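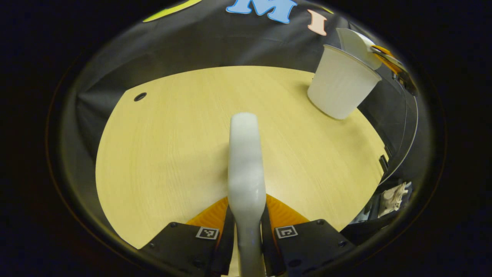
Unit 4. Planning an overland route through changing landscapes

In this unit we study how a traveler can prepare a long road journey when the land changes many times between the start and the end. Most guidebooks describe places one by one, and the road between them receives only a line or two. For the overland planner the road is the main subject. When I teach this unit I ask the students to put the map on a table and to sit on all sides of it. A round wooden table, pale yellow with fine streaks of brown grain, is good for this purpose: there is no head of the table, and each person sees the route from a different direction. Please do this before you read the next section.

4.1 The daily stage

A stage is the part of the route which you drive between two nights. Beginners usually measure it only in kilometers. This is not enough. In our course example the first stage has 204 kilometers and the second has 197, so on paper they are almost equal. But the first follows a paved road in a valley, and the second climbs 1,000 meters and comes down again on gravel. The second stage needs nearly the double time. Write for each stage:

distance
lowest and highest point
type of surface
last place with fuel
last place with drinking water
hour of sunset

The hour of sunset is forgotten in almost every homework that I correct. On a gravel road with animals you should be in camp before dark.

4.2 Reading the vegetation

Plants tell you much about the water and the wind of a region. If you drive from a wet slope to a dry one, the change can be very quick. In the evening, note the place where you saw the first thorn bushes, or the last closed forest. You do not need the Latin names. "Tall trees with smooth gray bark, grass under them" is a useful note. "Nice forest" is not.

Mārtiņš Dzene, in his lecture for this course in May, recommended to stop every 100 kilometers, also when there is nothing to see. He writes down the color of the soil, the height of the plants and what the people grow near the road. After one week he has a profile of the country. I tried his method on my own trip and I can recommend it, although the other passengers must have patience.

4.3 Group and vehicle

With four persons in one car the luggage must be soft bags and not hard suitcases. Change the seats every day. The person in the front sees the most and gets tired the least, so it is fair that this place rotates. The driver should not be also the navigator.

Discuss money before the departure. Fuel, park fees and a common food box are paid from one purse; souvenirs and drinks each person pays alone.

4.4 Homework

Choose a route of five stages in a country where you have not been. Prepare the list from 4.1 for every stage and add one paragraph about the vegetation that you expect. Say from which source you have it. Two pages are enough, the map is not counted.

Send the work to Florian Chevalier, who corrects this unit together with me. Groups of two are allowed, groups of three are not. Bring also one printed copy to the next meeting, with wide margins for the comments.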